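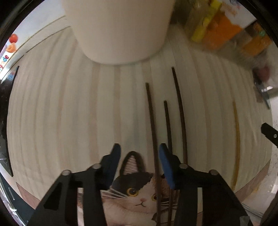
A printed cat on the tabletop

About Stedo

Stedo records how farm law is made and disputed. We follow bills, orders and court rulings on crop prices, land leasing and market access, and publish them in plain language for growers' unions, councils and reporters.

The office opened in Ahonen with one desk and a shared telephone line. It now has seven staff. Six work on the register and the seventh looks after the archive at Grollurero, which is open by appointment and closed throughout August.

The register holds 899 entries. Of these, 692 concern laws in force; the remainder are drafts, withdrawn bills and repealed acts. Each entry gives the text, the dates of each reading, the recorded votes and any written objections. Amendments are shown against the earlier wording. Where talks between a ministry and a union have produced minutes, we link to the signed copy only.

Entries are kept in Matik, our own indexing system, and can be searched by crop, district or clause number.

Stedo takes no position on any bill and does not advise on individual disputes. We are paid for by subscriptions and accept no money from parties or ministries.

Corrections should be sent in writing, quoting the entry number.

Page last checked Thu 2 April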